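Printed Grids on Light Grounds
Table Coverings Gallery, page 5

Compiled by Lorena Aravena. Technical notes by Horațiu Iordache. Corrections by Boris Popescu.

The Skallden table linen index holds 1,584 entries, sorted first by ground color and then by pattern. This page covers one small group: pale cloths with a printed grid of thin lines, white or near white, running the full length and width of the cloth. Woven checks are on a separate page, as are ginghams and windowpane plaids with lines wider than a pencil stroke. The picture is at the foot of the page, after the notes.

Scope of the group

A cloth is entered under printed grids when the pattern is made of straight lines crossing at right angles, with the ground color showing inside each cell and no second motif. Cloths with a flower, dot or fruit inside the cell go under framed motifs. Cloths where the lines change color at intervals go under plaids, whether or not they are woven. These rules were set by Crescencio Cuautle when the index was still kept on cards, and they have been left alone apart from one change: cells no longer have to be square. Some printed grids were drawn slightly long in one direction and were kept out of the group for years on that account.

The ground color is judged in daylight from a north window, with the cloth flat and a sheet of white paper beside it. Light green is the hardest of the pale grounds to enter consistently. Under warm bulbs it moves toward yellow, and under cool tubes it can be mistaken for gray or a weak blue. Entries made in the evening are marked with a small e and are checked again the next day.

Printed or woven

The quickest test is to turn back a corner. On a woven check the pattern is the same strength on both faces. On a printed cloth the back is paler, blurred or blank. If the cloth is coated or backed and the reverse cannot be read, look at a line where it meets the hem. A woven line follows the yarns exactly. A printed line may drift off the yarn by a small angle, and over the length of a table the drift becomes easy to see.

There are two ways to get a white line on a colored ground. Either the color is printed around it and the line is the bare base cloth, or the line is laid on top as a white pigment. The second kind can be felt with a fingernail on a new cloth. It wears first at the table edge, where the cloth bends, and the grid breaks up into dashes there while the center remains complete. The first kind fades with the ground and seldom breaks.

Color names in the index are kept short. The group uses light green, pale yellow, pale blue, cream and gray. Names used by makers, such as the Droltov shade list, are copied into the remarks field and are not used for sorting. Boris Popescu has asked that celadon, mint and pistachio be removed from older entries as they come up for review. Of the entries reviewed to date, 98 have been changed.

Measuring the cell

Measure across ten cells and divide. A single cell gives a poor figure, as the line has its own width and it is easy to include it at one end and leave it out at the other. Take the measurement from the left side of one line to the left side of the line ten cells away. Repeat along the length. Record both figures even when they agree.

Do not measure within a hand's width of the hem. Hems pull, and on cloths that have been through a hot dryer the outer cells can be narrower than the rest. On one Benítez cloth in the index the outer row is so drawn in that it was first entered as a border.

Measurements are never taken from a photograph. A grid seen at a low angle closes up toward the far side of the table, and the cells there flatten into short rectangles while those in front stay nearly square. The change is regular and could in theory be worked back to a true figure, but the lens, the height and any sag in the cloth would all have to be known. The tape is faster.

Creases and how they read

Storage folds are recorded as sharp, faint or none. A grid makes them easier to find than a plain cloth does. Where the cloth lifts over a crease, the lines on either side bend by a small amount, and the eye picks up the bend before it picks up the shadow. For this reason a gridded cloth that is to be laid out for dinner is worth pressing even when a plain one in the same condition would pass.

Nicanor Acuña presses from the center outward on the back, with the cloth barely damp, and rolls it on a cardboard tube afterward. The tube should be longer than the width of the cloth. Coated cloths are not pressed. They are laid flat in a warm room and the folds are left to drop, and a second night is needed if the folds are old. Books or trays set on top of the folds tend to leave marks of their own.

Faint creases are acceptable for a gallery picture. Sharp ones are not, unless the entry is about the fold pattern.

Laying the cloth square

1. Find the center line of the table from end to end and mark it at both ends with a small piece of paper tape.
2. Find the center line of the cloth by counting cells in from each side. If the cloth was cut without regard to the pattern, use the nearest grid line and note the difference.
3. Set the line on the two tape marks before letting the sides drop.
4. Check one cross line against the end of the table. If it is out by more than half a cell, the print is off grain and the cloth should be squared to the long line only.
5. Remove the tape.

A drop of 13 inches is used for full-size cloths when the table allows it. Shorter cloths are laid so that the front edge is covered, and whatever remains falls at the back.

Light on a pale grid

White lines on a pale ground have little contrast to lose. With a strong light from one side, the ground on that side brightens until it is nearly as pale as the line, and the grid appears to thin out or stop. The cloth itself has not changed. Before recording a worn area, move the cloth a half turn and look again. Wear turns with the cloth and glare stays with the room.

Coated cloths are worse in this respect than plain cotton, and a crease on a coated cloth can throw a bright streak along its whole length. A sheet of tracing paper taped over the lower half of the window will settle most of it. Overhead light alone is not recommended for this group — it flattens the creases, but it also flattens the weave, and the surface cannot be judged.

Plates and fruit on the cloth

Gallery pictures in this section may show the cloth in use, and a few everyday things on the table give a better sense of pattern size than a bare cloth does. Dishes should be plain. A patterned rim sets up a second rhythm against the grid, and on a busy page the two are hard to separate. White plates are serviceable but take the same value as the lines. A plate with a slight tint holds its outline better.

Fruit is useful for judging the ground. Yellow and orange skins sit well away from light green, and a ground that looks gray on its own will usually show its green once something warm is placed beside it. Red apples do the same but pull the eye too far. Limes and green pears are avoided with green grounds for the obvious reason.

Curved fruit should be set across the lines at an angle. A banana lying along a grid line hides the line and gives the impression of a gap in the print. Round fruit can go anywhere on a level table, provided it covers no more than a few cells. Wipe the fruit dry before it is set down, especially on pigment-printed cloths, and do not leave cut fruit on any cloth in the index.

Care notes for the group

Wash pigment prints cool, inside out where the construction allows, and without bleach. Line drying keeps the cells square. If a machine dryer is used, take the cloth out slightly damp and pull it straight by opposite corners, first one pair and then the other. The Skovosetti hem, a double fold with a single row of stitching set close to the inner edge, holds its shape well in this group and is the pattern followed for repairs. White thread is used for the repair even when the hem falls on the colored ground.

Store rolled if possible. If the cloth must be folded, change the fold positions each time it is put away, and fold on a line wherever there is one.

Light green ground, white grid
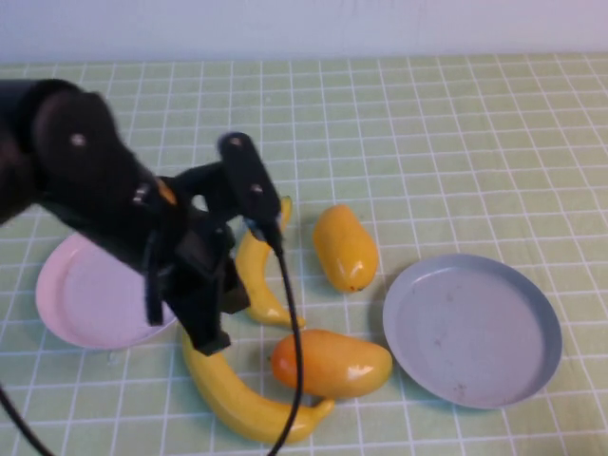

Light green is the ground most often requested from this group, and it is the one that most needs other colors near it to be judged fairly. With bananas and an orange mango on the cloth and a pale pink plate at the left, the green reads clearly against the plain white wall. The thin white lines close into small rectangles toward the back of the table and open into larger squares at the front. Creases: faint. The washed-out area toward the right is to be checked by the half-turn method before anything is entered under wear.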